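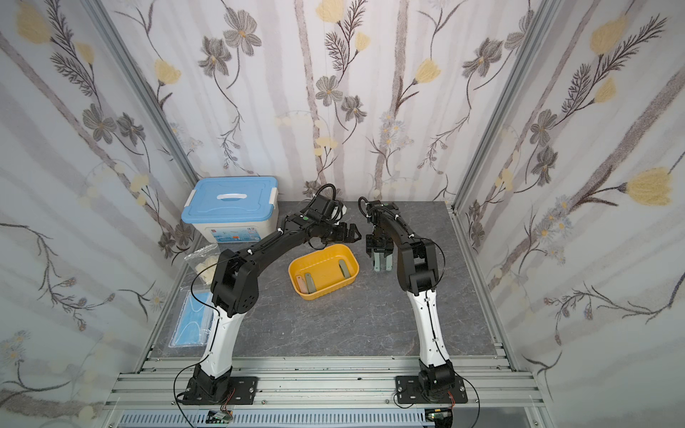
Pacita Javier writes that the Fistard allotment waiting list is a polite fiction, and that she has been second on it since May of a year she would rather not name.

Drenddale News > Letters and Plots > December 28, 2024

She has a point. The list holds 100 names, two of them dead and one of them mine. Saulius Rimkutė, who keeps it, rang everybody before Christmas and got nearly half to answer. Most had forgotten applying. One asked if he could swap his place for a parking permit.

Plots at Parri Lane remain full, mainly of brambles – the rent on those is always paid on time. Pacita has been offered a share of a compost bay and is thinking it over.

News | Events | Plots | Contact

We use cookies to remember your choices. Accept | Manage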